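Vonden box: keep it or bin it?
Boxes and Packaging board – 8 October 2024

higuchi_fan
Posts: 200
Bought a slim Vonden in January and it came in a black box with a window lid. I have no room left in the cupboard. Do people keep these?

Sachiko Oshima
Posts: 2,417
Keep it. I always do. My lot, on the same white table, which is bare in the third picture:

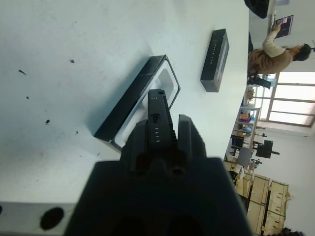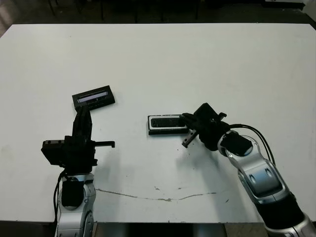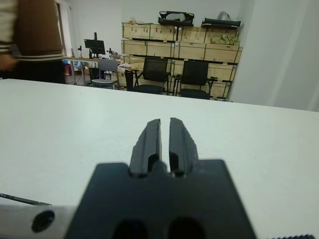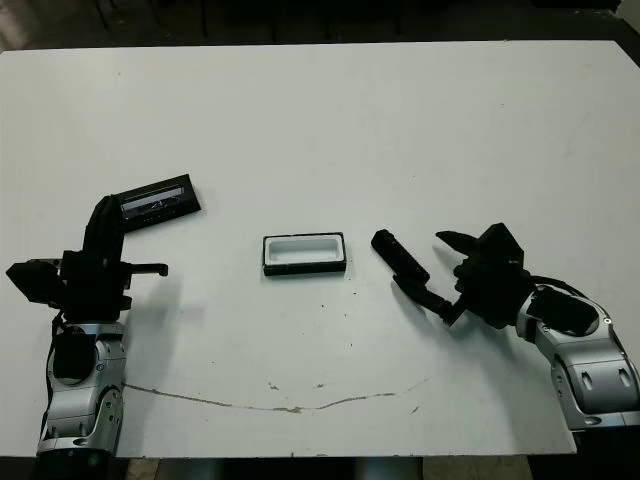
Resale is why I bother. A boxed Vonden goes quicker than a bare one, and buyers ask about the insert before anything else. Mine is the moulded white kind, and in the first picture you can see the hollow is shaped to match the piece. The lid has a clear window, as in the last one, so check yours for scratches before you store it. I put a sheet of tissue between lid and tray.

clavden_shed
Posts: 4
Don't agree. I sold 3 last year without boxes and had no complaints. A padded envelope does the same job and takes up no shelf.

Sachiko Oshima
Posts: 2,417
An envelope is fine for posting. For a few years in a cupboard I want something stiff.

higuchi_fan
Posts: 200
Would a plain Seltonier carton do? I have a stack of those.

clavden_shed
Posts: 4
Too deep. It will slide about unless you pad both ends.

Sachiko Oshima
Posts: 2,417
Agree with that – cut some foam if you must use one. But the original is already the right size, so I'd clear something else out of the cupboard first.

higuchi_fan
Posts: 200
All right, box stays for now. The Seltonier ones can go in the recycling.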